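Two Grips on the Same Bag
Comparing finger pads, linkages and cameras on hand-held grippers

By Wulan Kusuma

The hand-held grippers on the bench at Troseo weigh less than a cordless drill and have no motors in them. An operator squeezes, the fingers close, and an encoder and a camera record what happened. The arms that later repeat the motion are in another room, and for most of March they were switched off. The comparison that occupied the group was between versions of the tool in the operator's hands.

Anqi Li, who runs the bench, had two candidates. The first, called Tavora internally, uses a parallel linkage with short travel and stiff fingers. The second, Ngau, opens wider and gives a little at the finger root. Both accept the same pads and the same camera mount, so a pad can be moved from one to the other with a hex key. The group recorded 2,298 episodes across the two. After bad sync, dropped frames and abandoned attempts were removed, 337 were gone, most of them from the first week.

Bag unpacking was chosen as the main task. Rigid pick-and-place had stopped separating the designs months earlier: with blocks and cups, either gripper gave usable data from almost any operator. A cloth bag changes shape whenever it is touched. One hand has to hold the opening while the other goes in for the object, and the object then has to arrive upright in a tray with low walls. Li also wanted a transparent tray, which gives the wrist camera very little to work with except edges and glare.

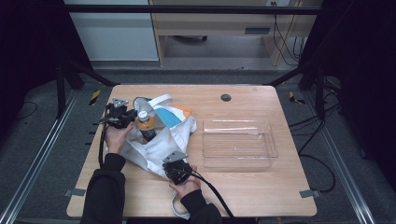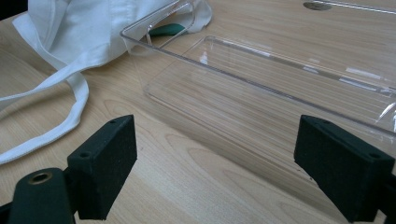
The first measurable difference was in the fabric grasp. Tavora's stiff fingers pinch a single layer of cotton well if they arrive square to the fold. If they arrive at an angle, one corner of the pad takes the load and the cloth slides out. Ngau tolerates more angle. The cost is position error: with the fingers flexing under load, the encoder reports a gap that is slightly smaller than the true one, and the error grows with grip force. Heriberto Magaña, who writes the controller on the arm side, can correct for it in software as long as the stiffness stays constant. On the printed parts it drifted with use, so the correction table had to be rebuilt twice.

Pads mattered more than the linkage. A bare printed face slipped on bottles. A smooth rubber face held bottles but dragged cloth along with it on release, so that the bag followed the hand away from the table. A soft, textured face was the compromise. It lets go of cotton cleanly and still holds a full bottle by the neck or the body. It also wears, and worn pads turn up in the data as a slow increase in closing force over a session. The group now replaces pads every 8 hours of use and logs the change.

Camera placement took longer to settle. The wrist camera has to see both fingertips and enough of the table ahead to make sense of the approach. Mounted low, it gave a good view of contact and lost the tray until the last moment. Mounted high, it saw the tray early, but the fingers covered less of the image and small errors in closing were hard to read. Gunārs Pärn tested four heights and two lenses. He settled on a wide lens at the second-lowest height and accepted the distortion at the borders, which calibration removes.

A head-level view was added later, mainly to recover the relation between the two hands. Each wrist camera knows its own fingers well and the other hand hardly at all. When one gripper holds the bag open and the other is inside it, the second wrist view is mostly fabric. Policies trained without the head view often released the bag too soon.

Cables remain the weak point. Each gripper is tethered, and a stiff cable pulls on the wrist at the end of a long reach. Operators compensate without noticing, and the arm reproduces the compensation although it has nothing to compensate for. Tipene Partington rerouted the cables so that they leave the tool toward the rear, which reduced the effect on short reaches. A battery version, Vunemlow, exists as a single prototype. Its clock drifts against the head camera, and it has not been used for any of the results here.

For the next round the group will keep the Ngau linkage, with a thicker finger root to slow the change in stiffness, and the textured pads. The target is 2,000 clean episodes with one fixed camera height. Magaña has asked for a load cell behind one finger, so that grip force no longer has to be inferred from the encoder. Li has agreed to it on the right-hand tool only, until the added weight has been tested over a full session.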